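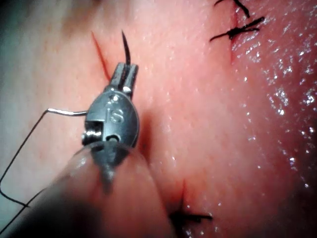 I've been going back and forth on wrist cameras since June, and I'm ready to say it: for suturing practice, I'd give up a lot of other nice stuff before I gave one up. Fancy controllers, smoother arms, whatever. Let me keep the little camera down by the jaws.

I didn't start out believing this. Our bench had the usual view from overhead, and I'm used to it, the way you get used to a desk that wobbles. Then Ngân Mạch talked me into mounting a small camera at the wrist on the Clenley rig and running the same stitches again. I complained the whole first day. The instrument takes up a huge chunk of the picture! The shaft is a big blurry smear in the corner, and wet tissue throws glare right back at you. Jolán Takács took one look and asked if I'd sat on the lens.

But look at what stays sharp. The jaws are closed on the needle and you can see the tip poking up past them, right beside the cut. The thread is crisp, even the loose loop of it way over on the left. Same with the tails on the knots that are already tied. Those are the things I care about when I'm sewing. I don't need a beautiful shot of the shaft, I know where the shaft is (it's attached to the wrist).

The argument I hear most is that a better gripper would fix everything. We tried 3 of them, counting the Follwood one that everybody at Clultier loves, and sure, some hold a needle better than others. I have a favorite and I'm stubborn about it. Still, when I botch a stitch it's usually a bad angle going in, and firmer jaws just hold my bad angle more firmly.

Now, the close view does have a real problem, and Jolán is right to keep bugging me about it. You lose the neighborhood. A fold in the tissue can look like a canyon, and the shadow under the instrument hides part of a wound you'd like to check. After two hours of it I want to stand up and look at a wall. So I keep the overhead view on a second screen, and I glance at it more than I admit to Ngân.

Next up is the Hầu controller, which has been sitting in its box for eight days while I fuss with the camera mount. I'll get to it. The mount still slips a little when the wrist rolls hard to the left, and I want that sorted first.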